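24/11/2023

Up at 6, train to Marnville late, again. Gualtiero Cocco rang before I'd got my coat off, wants the choir moved to the upstairs room for the concert. Said yes. Regretted it by lunch. 169 tickets gone and the upstairs holds what, 50 less than that? Must ring him back tomorow.

Rehearsal poor. Altos flat all through the Dixit, tenors half missing with colds. Did the last page over and over till it nearly held. Throat like sandpaper now. Honey, bed early, no talking.

Supper at Fonside after. Noodles, too salty, ate the lot. Pale aqua cloth on the table, chopsticks still in their wrapper, green plastic basket for the cutlery. Want one like it for our kitchen drawer mess. 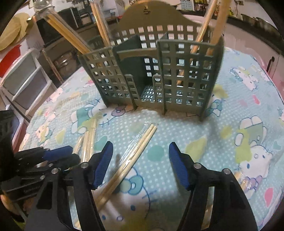 For tomorrow

Ring G. about the room. Photocopy the alto part, 38 copies, the big print if they've got it. Black folders from Gosow, ask if they do them cheaper by the box. Find my other glove. Write to Mum, propper letter this time, she's asked twice.

Rain on the skylight. Going up.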